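How Blocks Fit in a Bin

A bin is an open box. It has a flat floor, walls on the sides and no lid. People use bins to hold loose parts in one place until the parts are needed. Factories, workshops and toy shelves all have them. Many bins are made of metal, which does not crack easily when something heavy is dropped in.

A block with six flat faces and square corners is called a rectangular prism. A brick is a rectangular prism. So is a shoebox. Each block has a length, a width and a height. When the length is the largest of these, the block has a long side and can point in a direction.

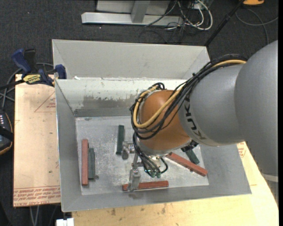

Red and green blocks on the floor of a gray metal bin.

Direction matters when blocks share a floor. Two blocks that point the same way are parallel. Parallel blocks can lie side by side with their long faces touching, and no floor is wasted between them. Blocks that point in different directions leave gaps. Many of these gaps are triangles, and another block cannot fit inside a triangle unless it is very small.

Floor space is measured as area. Multiply the length by the width. Suppose a bin floor has an area of 1,000 square centimeters and the blocks cover 300 square centimeters. The uncovered area is 1,000 minus 300, or 700 square centimeters.

Try it at home

Use a shoebox and some building blocks that are all the same size.

1. Drop the blocks in gently and leave them where they land. Look for gaps.
2. Turn the blocks so that they are all parallel.
3. Push them together against one wall.
4. Add more blocks until the floor is full.

Words to know

Area: the amount of surface a shape covers.
Parallel: pointing the same way and always the same distance apart.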